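Returns bench notebook, Itholm site
May 2023

Picking up from the last entry, which stopped halfway down a page when the label printer jammed. The printer is fine now (a strip of backing paper was wound around the roller, see the maintenance sheet).

The big news is that the sort cell is now part of how we talk about the shift plan, and I'm really pleased with where it's going! In February the returns bench was all hands: open the sack, tip it out, pick through it, decide what goes back to stock and what goes to the Makemell crates. We got through 3,716 items that month, and the last hour of every shift was the slow one. Wrists and shoulders, mostly. Anyone who has leaned over a deep bin for a whole afternoon knows the feeling.

The plan is for the arm to take over the reaching and for us to keep the deciding. Toys, novelty bits, drinkware, whatever the Ciltach store sends back in one sack. Mixed small stuff is the hardest thing we handle, and it's the stuff I wanted to see tried first.

Spent the morning at the bench with the gripper down among the odds and ends. The blue toy sunglasses are my favorite test piece, all thin temples and round lenses. The green cup tipped over is a good one too: where do you grab it, the rim or the base? I'd go for the rim. We argued about that over lunch and I enjoyed it a lot more than our usual lunch topics.

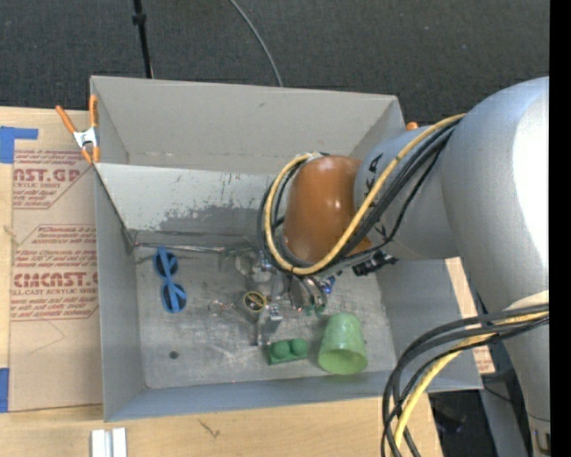 What happens to the people on the returns bench once the arm takes the picking?

They move to checking and repair, on the same shifts and the same pay grade, with one person per shift trained to run the cell.

I copied that out word for word from the notice because it came up so many times in the break room. The repair side is the part I'm excited about. Up to now anything with a loose screw or a missing sticker went straight to the crates since there was no time to fix it. If we get a proper hour a day for repairs, a lot of that can go back on a shelf. I've already cleared the end of the old packing table for it and put out the small screwdrivers and the good lamp.

Not everybody is as keen as I am, and that's fair. Two worries written on the board this week:

The noise. We're used to a radio and each other, and the cell will sit right where people chat.

Who gets trained. If it's one person per shift, what about the part-timers? I've asked for the training to be open to anyone who has done their bench hours, part-time included. Waiting to hear.

Also a point from the evening crew that I liked a lot: the item codes. Shetty (our stock program, for whoever reads this later) has 477 codes for returns, and half of them only make sense if you've been here for years. "Misc. small B" and "misc. small D" are the same shelf! If the arm is going to need a clean list, so do new starters. Started on it this afternoon and merged 7 codes before tea. Old ones are struck through in the binder, please don't use them.

Things to sort out before the next session:

Clear soft plastics get their own sack for now. I'd like them tried on the cell separately.

A stool at the cell. Whoever is watching it shouldn't have to stand all day.

Stop button height. It needs to be reachable sitting down as well as standing. Try it with the shortest and tallest of us.

Swap sheet for the day crew, so everybody gets a turn at the cell and the same person isn't parked there all week.

The target on the notice is 800 items per shift through checking. I think that's reachable if the sacks come in evenly, and Ciltach has said they'll stagger the deliveries. Will put the first week's tally on the next page, with the repairs counted separately. Spare screws are in the drawer under the lamp.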